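How to report a coach at your kid's soccer club (and not have it vanish)

Posted October 18, 2021

Quick one, typing this between drop off and work. Three parents have asked me the same thing this month so here it all is in one place. Youth club soccer, but most of it works for any sport.

First thing. If a child is in danger or you think a crime happened, stop reading and call the police or your state's child abuse hotline. Club comes later. The steps below are for the other stuff: screaming, insults, body comments, punishment running, kids benched for being hurt, threats about playing time if they talk.

Step 1. Write it down tonight

Tonight, not the weekend. Date, field, which team, who was standing there, the words used. Exact words if you have them. If you only half remember, write "something like" in front. Don't clean up the language.

Keep what you saw apart from what your kid told you. Two headings on one page is fine. When I did mine for Celatau I mixed the two together and had to redo the whole thing, took an evening.

Use one file, add to it, don't overwrite. Email it to yourself each time you add something so there's a date stamp on it.

Step 2. Save the messages

Team app, texts, group chat. Screenshot everything with the date showing. Clubs switch apps all the time and the old threads go away. Ours moved from Flestora to something else in the middle of a season and a whole fall of messages was gone by Thanksgiving.

Don't edit or crop. Back them up somewhere that isn't your phone.

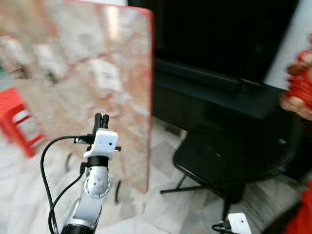

Step 3. Find the actual policy

Look on the club site for "code of conduct," "player safety" or "grievance." Often it's buried in the registration packet you clicked through in August. Check:

- who gets the complaint (name or job title)
- does it have to be in writing
- is there a deadline
- what happens if the complaint is about the person who recieves complaints

Last one matters more than you'd think. Small clubs, the director of coaching is also a coach. If that's your situation go to the board president, and if that's no good go to the league or state association. You don't need the club's permission to skip a level.

No policy anywhere? Email the club and ask for it. Keep the reply. Keep the lack of reply too.

Step 4. Write the complaint

Short. Mine was 540 words and that was plenty. Order that works:

Who you are and which team. What happened, oldest first. Who else saw it. What you're asking for. When you want to hear back.

Be specific in the asking part. "I want this coach kept away from my daughter's team while you look into it" is something a board can vote on. "I want this dealt with" gets you a phone call and a sorry.

Leave out the win record, the formation, why your kid should start at left back. I know. But the minute playing time shows up in the letter it gets read as a playing time letter.

Step 5. Send it so it can't get lost

Email, to at least 2 people at the club, yourself on copy. Subject line with the word complaint in it. If they call you, fine, talk, then send a follow up the same day: "Thanks for the call, this is what I understood." Two or three lines.

Ask in writing who is doing the looking into. Someone outside the club is better. Cunura, the club across the river from us, brought in an outside reviewer and it cost them 400 dollars, so don't accept that it's impossibly expensive.

Step 6. While you wait

Talk to your kid, not at them. Let them decide if they want to keep going to practice. Some do, their friends are there.

Don't post names on the town page. It can scare off other families who were about to speak up, and it can get you a letter from a lawyer.

Do talk to other parents one to one, but don't coach each other on what to say. Separate accounts in seperate words carry a lot more weight.
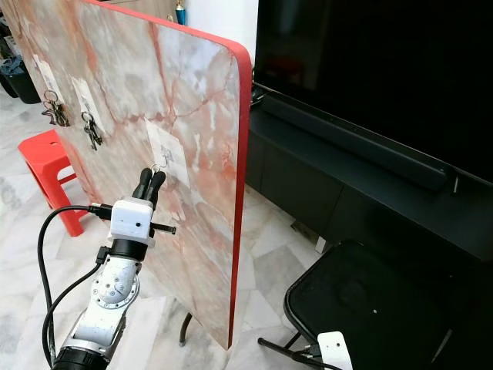
One reader, Babalola, wrote in after the first version of this went up to say that the waiting was the worst part, and that the club only answered once the family put a date in the email and copied the state association. Add the date, was the advice. Ten working days, then the next level up, and say so in the first letter so it doesn't come across as a threat later on.

I've put that in my own template now.

Step 7. If the coach "steps down"

Ask if the review is still going. A resignation can end the whole thing quietly and then the same person is at another club by spring. Ask these in one email:

Is the review continuing? Will families be told the result? Has the league been informed? Will the club answer truthfully if another club calls for a reference?

You might not get all the answers, personnel rules and so on. Ask anyway and save the reply with the rest.

Keep the file until your kid is done playing. Template letter goes up later this week if I get a minute, check the downloads page.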